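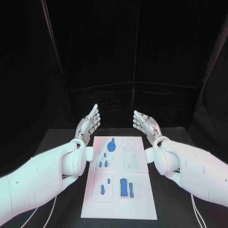

Month two of sharing the kitting bench at Kaltance with a two-armed robot, and people keep asking me if I'm worried about my job, so okay, thread. Short version: I'm less worried than I was in the fall and more tired than I expected. My day used to be parts into trays, tray after tray. Now a lot of it is boards like this one, white with blue pegs and blocks on it, and a pair of hands that have better posture than mine.

---

**2/** We shipped 2,934 kits last month. The arms did a small slice of those, all on the Priko line, all the easy ones. The rest was still us, with our regular old thumbs.

---

**3/** What changed most is the talking! Kitting was a chatty job. You could do a whole shift on autopilot and hear about everybody's kids and bad knees. Now one of us is always on the robot side watching a screen, and you can't really gossip and watch a screen — I've tried, I missed a stop and got a look from my lead.

---

**4/** Training was 90 minutes and a laminated card. I'd have taken a full day. Half of what I know I got from the night crew at our Dresance building, who've had theirs longer and write everything down in a spiral notebook.

---

**5/** Good stuff, because there is some: my wrists. I used to go home and not want to open a jar. 16 years of pinching little parts will do that. I rotate now, and I made soup from scratch this week like a person with hands.

---

**6/** Less good: the pay grade for the robot side is "under review." It was under review when we started too. More responsibility, same check, and a nicer chair.

---

**7/** Someone asked if they cut anybody. Not on our shift so far. Two people left and those spots haven't been posted, so read that how you want. I know how I read it.

---

**8/** Paucar line is supposed to get a setup like ours after the holidays. If you work over there, ask for the notebook, and ask about the pay grade BEFORE you sign the training sheet. Okay, break's over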